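Wedville Tabletops — README

What it is

Pictures and notes of ordinary tables in ordinary homes, with the stuff people leave on them. Clothes, mugs, tissues, flowers, bags of whatever. 281 tables so far, 1,578 pictures. Each table has a short text note saying what was on it.

Put together by Adesuwa Babalola and Reginald Oyelaran. Notes cleaned up by Iida Rantala. Ask Iida about spelling and labels, Reginald about anything missing.

What's in the folder

notes/ — one text file per table
pictures/ — same names as the notes
garments.csv — every cloth item that got its own line
words.txt — the list of words we try to stick to
old/ — ignore, kept for Tobiloba

Naming

Household first, then table number. Households go by made-up names (Jukis, Ojo, Edow), never the family name. So jukis_04 is the fourth table from Jukis. If a table was done twice the second one gets a b on the end. A few early ones have a capital B, sorry, will fix.

How to write a note

Start with the table itself, color and what it looks like. Then the cloth item if there is one. Then everything else, in any order. Keep it short. Plain words, "mug" and not "drinking vessel". Brand only if you can read it. If you can't tell what's in a bag write the color and move on.

Clothes that are in a heap get "garment" unless you can really see a sleeve or a collar or a waistband. Too many people were guessing blouse. Pattern goes in the pattern column, not in the name.

Sample note, Ojo household:

table: dark brown wood, fine grain, against white wall
garment: floral, white and pale pink, pink and blue flowers, green leaves. state: heap
mug: yellow, glossy
tissues: 2 packs, purple and white, stacked
vase: pinkish gray, rough, with roses (dried?)
bag: clear plastic, crinkled, orange-brown contents
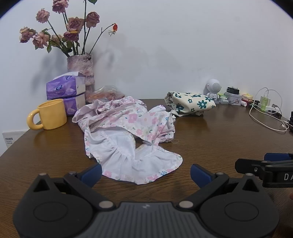 Page last changed: Nov 1, 2023

States for cloth

heap — crumpled, any shape
flat — spread out, not folded
folded — edges more or less line up
hung — over a chair back or a rail

That's all 4. Please don't add "messy", we had it in May and it ate half the heaps. Half-folded goes under heap for now. Tobiloba wants a separate word for it, still arguing.

Flowers

Name the flower if you know it, otherwise "flowers". Dried or fresh is hard to call from a picture, put a question mark after it. One line for the whole vase, don't list every bloom. Buds and leaves don't need a mention.

Known problems

23 notes have no picture to go with them. List is at the bottom of garments.csv.
Gray and beige get mixed up a lot, espescially on pottery.
Edow tables are nearly all kitchen, so lots of mugs and hardly any cloth.
Stacked things were counted as one thing in the early notes. Now we count each one.
Pink / mauve / purple — no rule yet. Use what you see.

Fixing a note

Edit the text file, put your initials on the last line, tell Iida. Don't rename the file even if the name is wrong, it breaks teh csv.

Thanks to Aminu Effiong for going through all the Ojo notes a second time.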